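The following question was submitted to the Bemport Astronomy Help Desk on 18/08/2020. Replies are from registered members.

## Why do some planets have rings while others do not?

Our reading group at the Bromusach library would like to know whether a rocky planet could keep rings as large as those of Saturn.

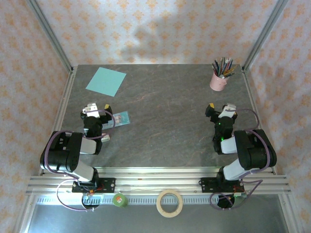 ## Replies

**Member, Mösli Observatory Society**

A ring can persist only close to its planet, within what is called the Roche limit. Inside that distance, tidal forces prevent loose material from gathering into a moon. Giant planets have strong gravity and many small icy moons, so material is easier to come by. A rocky planet may hold a ring for a time – Mars may gain one when its moon Phobos breaks apart.

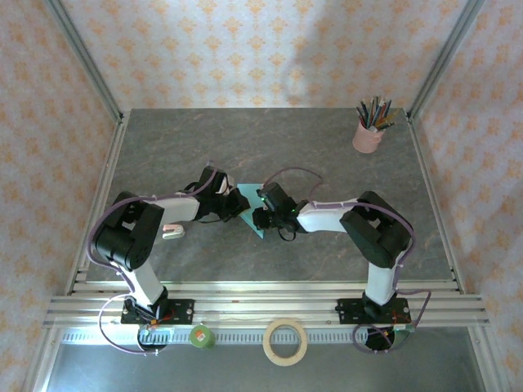 The lifetime of such a ring would depend on the size of its particles and on drag from the upper atmosphere. Sunlight also removes fine dust and would evaporate ice this close to the Sun.

**Member, Jevau**

Rings are only for gas planets, I believe. See page 70 of the society handbook.

**Member, Bemport**

The previous reply requires correction. The dwarf planet Haumea has a ring, and so does the small body Chariklo. Neither is a gas planet.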